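Notes on the Kiln Log and the Ash Glaze
April 11, 2022
By Siiri Lehtinen
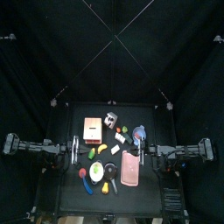 Toy kitchen things on the dark table, under the crossed cords.

Opened the kiln at nine with the pyrometer reading 41 C, low enough to lift the lid fully. Shelf 2 is good. Shelf 1 has the same pinholing on the shoulders of the bowls that I had in the last firing, so the slower climb did not cure it. The slower climb did stop the crawling on the test tiles, and I will keep it for that.

The glaze is still the Gretcombe ash recipe, unchanged except for the wash. Gratska sold me the new sieve and it passes material noticeably finer than the old one. I washed the ash twice this time instead of four times. A twice-washed ash keeps more of its soluble alkali, and I suspect that is where the pinholes come from, but I changed the sieve and the washing in the same batch, which was careless. The two have to be separated before I can say anything useful.

Batch sheet, for my own reference: dry weight 250 g for the small test batch, mixed to the thickness where a dipped finger shows the nail edge but not the skin lines. I know this is a poor measure. The hydrometer floats badly in the narrow jar and reads differently depending on whether it touches the wall. A wider jar would fix it. I weighed a filled measuring cylinder as a check and then spilled it before writing the figure down.

Tile 13 is the one worth keeping. It was dipped once, left to dry overnight, and brushed at the rim with the same glaze thinned by eye. The color breaks from olive to a warm straw over the ridge and there is no pinholing at all, even on the thick side. It sat at the back of the shelf, close to the element, and probably ran a little hotter than the others. The cone beside it was bent further than the cone at the front – tip touching the shelf, where the front one had stopped at a little past half. So the good tile may be telling me about heat and nothing about application.

That unevenness front to back has been there since September, when I replaced the lower element. I measured the resistance of all the elements after lunch with the kiln unplugged. The upper ones agree with each other. The lower one reads slightly under, meaning it draws slightly more, and the back run sits deeper in its groove than it should. Pinned it again with two new pins. The brick there is soft and crumbles when touched, and I do not expect the pins to hold past the summer.

Taheri telephoned about the clay order. The stoneware body is delayed and they offered a substitute with more grog in it. I said no. The substitute throws well enough but the foot rings come out rough and scratch a table unless they are ground, and I do not want to grind feet on the whole dinner set. I have enough of the present clay for the plates if I wedge up the reclaim, which has been on the plaster slab since last week and is ready at the edges and still soft in the middle.

Wedged half of it. Wrist complained. Stopped.

The Flerkbridge people want the bowls for their spring sale and asked what they should print on the card. I wrote: ash-glazed stoneware, food safe, wash by hand. Then I took out "food safe" until the leach test comes back, and wrote to tell them why. They have 163 cards to print and would like the wording soon. The vinegar test I did at home showed no change in color after a night with half of the tile covered, but that only rules out the worst cases and I will not put it on a card.

Plan for the next firing:

Same ash, washed four times, new sieve.
Same ash, washed twice, new sieve, one extra hour of hold at the top.
Three cones, front, middle and back, on the same shelf.
Bowls on shelf 2 only. Shelf 1 gets tiles and nothing I would mind losing.

I would like to add a slower cooling as well, but that would be another change on top of the others and the sheet is already crowded. It can go in the firing after.

Rain in the evening, and the shed roof leaks again over the glaze buckets. Moved the buckets to the left wall and put lids on them. The cobalt bucket has no lid that fits, so it has a dinner plate on it, one of the seconds with the warped rim. Ordered a lid from Gratska along with the wide jar.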